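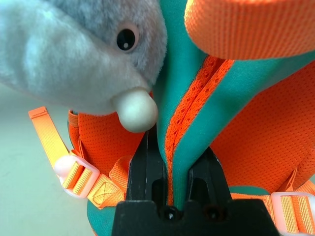 skandcombe_mum
Posted 9:14 pm
Washing stuffed animals: cold machine cycle or hand wash only?
I have a bin of 38 secondhand stuffed animals to get clean before the church rummage sale in November and I need a method that doesn't take an evening per toy. Most have no tag left. My usual way is a zippered pillowcase, cold water, gentle cycle, then a towel on top of the dryer for two days. That works for the short-pile ones. The ones I worry about are pale and fuzzy, like the gray sea creature with the round whitish nose, where any matting is going to show on the snout. I also don't know how much to trust stitched-in eyes in a machine. Has anyone put this kind through a full cycle and been happy with the fur afterward?

quiltsandcoffee
Posted 9:31 pm
I machine wash everything. Pillowcase, cold, half the detergent you think you need, extra rinse. Matting comes from heat and leftover soap. I brush with a soft pet slicker when they are still a little damp and again when dry. Never had an eye come off in the washer. I have had two come off in the dryer, so I don't use the dryer.

Nettle84
Posted 9:40 pm
Disagree on machine washing anything without a tag. You don't know what it's stuffed with. Older ones can have foam crumbs, sawdust or ground nut shells, and once those get soaked they clump or rot. Squeeze it first. If it crunches or feels like it's full of gravel, surface clean only.

quiltsandcoffee
Posted 9:47 pm
Sure, but how many sawdust bears are in a rummage sale bin? Most of what gets donated is ordinary polyester from the last twenty years.

Nettle84
Posted 9:52 pm
More than you would expect. My aunt's attic was full of them. It takes ten seconds to squeeze one, so I don't see the argument for skipping it.

skandcombe_mum
Posted 10:05 pm
I can do the squeeze test. I already found one with a music box in it that way.

dryer_lint_dan
Posted 10:20 pm
Appliance guy here, or I was. Two things.
1. If you have a top loader with a center post, don't put more than four or five in at once. They float, the load goes off balance and the machine bangs around. Put a couple of bath towels in with them.
2. Spin matters more than wash. A plush that goes on the rack dripping will take three or four days in the middle and that is how you get the sour smell. Run a second spin. I had an old Brekard that would only spin at one speed and it still got them dry enough to finish overnight with a fan.

marshroad
Posted 10:33 pm
I would not spin a toy with long fur at high speed. It comes out with a crease down the face and you can't always steam it out. Hand wash in the sink, roll it in a towel, kneel on the towel. Same result without the crease.

dryer_lint_dan
Posted 10:41 pm
For one toy, fine. She has 38.

marshroad
Posted 10:44 pm
Then do the short ones in the machine and the fuzzy ones by hand. It doesn't have to be all one way.

Ulloa_Pat
Posted 6:50 am
We sort for a thrift shop and go through bins of these every month. What we do:
Short pile, polyester, no electronics: machine, cold, in a mesh bag.
Long or pale fur: damp cloth with a drop of dish soap, wipe with the grain, wipe again with plain water, air dry, brush.
Anything with a battery box: open the seam, take the box out, wash, sew it back. If that is too much work we surface clean it.
Anything smelling of smoke: a week in a closed tote with an open box of baking soda. Sometimes two weeks. Some never come clean and we throw them out.
On eyes, tug each one before and after washing. If it moves, the toy doesn't go out for sale until it is sewn down.

skandcombe_mum
Posted 7:35 am
This is helpful. What about dust mites? One of the parents asked me and I didn't have an answer.

Ulloa_Pat
Posted 7:48 am
Freezer. Sealed bag, leave it a full day or longer, then wash to get rid of what is left. Cold water alone won't kill them.

quiltsandcoffee
Posted 8:02 am
I don't bother with the freezer for toys that are going to a sale. I do it for my own kids' stuff.

Nettle84
Posted 8:10 am
I'd do it the other way around. I know where my own kids' stuff has been.

fenwick_laundry
Posted 12:15 pm
Has anyone used the Nusitz foam upholstery cleaner on plush? Our hardware store has it on clearance and it says safe for synthetic fabrics.

marshroad
Posted 12:29 pm
I tried it on one rabbit. It took out a juice stain but left the fur stiff and I had to rinse it out anyway, so it didn't save any time. Test on the bottom of a foot first.

skandcombe_mum
Posted 8:56 pm
Update. Squeezed all of them and pulled three that felt crunchy. Ran the first load of short-pile ones with two towels and a second spin. No lost eyes. They are on a rack with a fan now. I'll do the long-fur ones by hand over the next week, a few a night. Freezer is full of venison so that part will have to wait.

dryer_lint_dan
Posted 9:10 pm
Turn them over halfway through. The side against the rack always stays wet.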